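The Great Sheet Schism

My mother irons sheets. She irons them in thirds, she irons the pillowcases twice, and she once drove back to Sollville from a vacation because she had left a fitted sheet in the dryer and could feel it wrinkling from 80 miles away. I offer this as background, so that you know what kind of household I came from and can judge for yourself what kind I run.

This all started in October, when I decided I was a person who owned linen. I had read a piece about sleep hygiene at two in the morning, when I am at my most persuadable, and by breakfast I had ordered a set from a company called Broltus. It cost 629 dollars with shipping. I'm not going to defend that number. I will only say that I divided it by the number of nights in a year and the result was less than a coffee, and I felt very good about the math until I remembered I also still buy the coffee.

The linen arrived in a box with a booklet. The booklet had a section called Getting to Know Your Linen, which suggested I might find it "lively" at first. Lively meant it felt like sleeping inside a grocery bag. By the tenth wash, the booklet said, it would soften into something extraordinary. I washed it 10 times in two weeks, and my water bill softened me into something extraordinary instead.

So I called Shiuli Siddiqui, who used to work the bedding floor at Talukder before they closed the downtown store and put in a place that sells only candles. Shiuli has opinions on thread count, most of them rude. Anything over 400, according to her, is somebody in an office counting the same thread twice. She told me to send back the linen, buy plain cotton percale, and stop reading in bed.

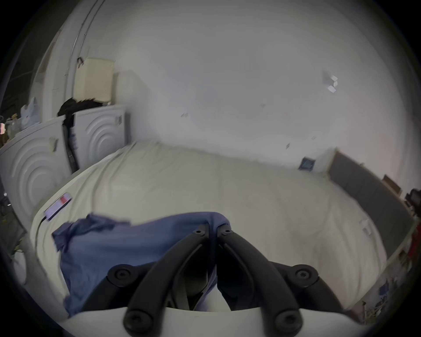

Percale, for those of you who have a life, is just a tight plain weave. It's crisp, it's cool, and hotels like it. It also wrinkles if you look at it, a fact my mother brought up before I had finished saying the word. I went with white-ish, because Shiuli says colored sheets are for people with something to hide. A cream sheet does one thing well, I'll admit, and that is show you everything you've left on it. That periwinkle cloth would vanish on a navy bed and on cream it looks like a weather system. Under the old plaid flannel I could lose a sock for a season.

The return was its own adventure. Broltus takes back used linen within 78 days, provided you fill out a form explaining how you and the sheets failed to connect. There was a drop-down menu. I picked "other" and wrote "texture," and got a very kind email from someone named Gilia asking if I had tried washing it.

I have now had the percale for a month. I sleep exactly as I did before, meaning badly, on one side, with a book on my face. But the bed looks nice from the hallway - nicer than anything else in the apartment, which has started to look a little ashamed of itself.

My mother came to visit last weekend. She stood in the bedroom doorway for some time. Then she asked where I keep the iron, and I had to tell her about the iron.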